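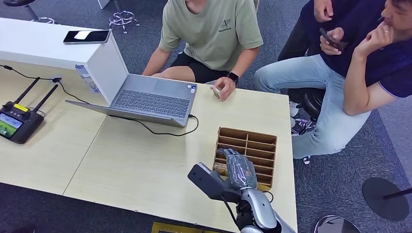
Has Nevard ever won the Firivach Cup?

northend_75
Posted 2026-08-14
My nephew asked me this and I said yes, once. Now I can't find it. The club site lists two finals and doesn't give the score for either one. Does anybody know?

Santino Huenchumán
No. They lost both finals. The first was to Shawky, 2-0. The second was to Plandasholm on penalties.

gullwing
The Plandasholm one was a replay, so it depends how you count. The first match was drawn and Nevard got to keep the cup for the year along with Plandasholm. My dad always called that a shared title.

Santino Huenchumán
It wasn't shared. The replay was in September and Plandasholm won it. The league handbook has one name for that season.

gullwing
Which handbook? The older ones list both clubs.

Santino Huenchumán
The one I have, page 134. I haven't seen an older one that says different, but if you have it, post what it says.

left_back_larry
I was at the replay. I was 15 and we stood behind the goal at the far end. Plandasholm won and got the cup on the field. I don't remember anyone from Nevard being called up for it.

gullwing
OK, but that doesn't settle what happened between the first match and the replay. I'll look for the handbook at my dad's place.

northend_75
So zero, or a half if gullwing is right. I'll tell him zero for now. Did the women's team ever enter?

left_back_larry
Twice, I think. Out in the first round the year I watched. Not sure about the other.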